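Salleden Kitchen Set: pre-collection checklist, simulated two-arm station
Revision for the Vonosach task list, October

1. Scene loads without errors. OK
2. Both arms answer to the operator controls. OK
3. Gripper opens and closes over full travel. OK
4. Joint speed limit set to 80 percent. OK
5. Objects at rest before recording starts. OPEN
Comment: wait up to 30 frames after reset. Discard the episode if anything is still moving.
6. Countertop items in camera view at start pose. OPEN
Comment: the white arm link covers part of the counter and the plate. Check the start pose before the next batch.

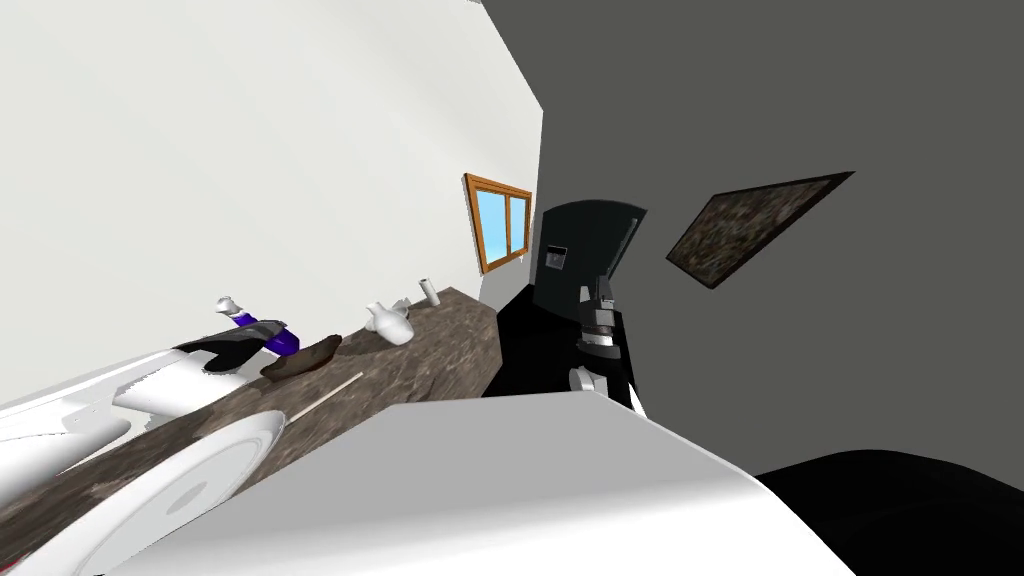 Ekpo asks that item 6 stay a comment and not a stop, as the policy will meet the same blocked views at run time and needs examples of them. Agreed for now, provided the target object is visible at some point in each episode.

7. Task text matches the object to be grasped. OK
8. Episodes 97 and 99 replayed from log. FAIL
Comment: 97 matches. 99 drifts at the wrist; pull it from the Firimville upload and record again.
9. Failed grasps labeled and kept. OK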